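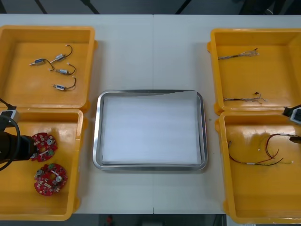

Bring the thing in before you buy a new one, Renzo Gentile told me, and he must have said it four times before I'd even gotten my coat off. So I did! My old hand mixer had been sitting in a cabinet since August, and now it's on the shelf at the new Skimberg repair shop with a paper tag on it.

If you haven't heard, the shop opened on 26th February in the old shoe store on Ratevport's main street, and I went down on the first morning to see what the fuss was about. There was a line out the door — mostly people hugging toasters, plus one man with a floor lamp taller than he was. I ended up behind a woman with a sewing machine in a stroller, and we had a very nice talk about zippers.

The way it works is simple enough. You pay nothing to have something looked at, and if they think it can be fixed they call you with a price. Small jobs are capped at $100, parts included. Anything bigger they'll talk over with you first. They don't take microwaves or gas heaters, so please don't drag yours down there like my neighbor did.

The money to get going came from the town's Skernora fund, which put in $4000, and a bake sale last summer brought in another $300 (I bought far too much lemon cake at that one). Rent is paid through the end of the year. After that they'll need the repair fees to cover it, and Renzo said he'd like to see 2000 items come through the door by then. That sounds like a lot to me, but then I saw that line.

There's also talk of a Saturday-style class for anyone who wants to learn to change a plug or sew on a strap, though the day hasn't been picked yet. I've put my name down. My sister put hers down too and then asked me what a fuse does, so we'll see how that goes.

Doors open at ten and close at four, and there's parking behind the bank. I'm still waiting for the call on my mixer.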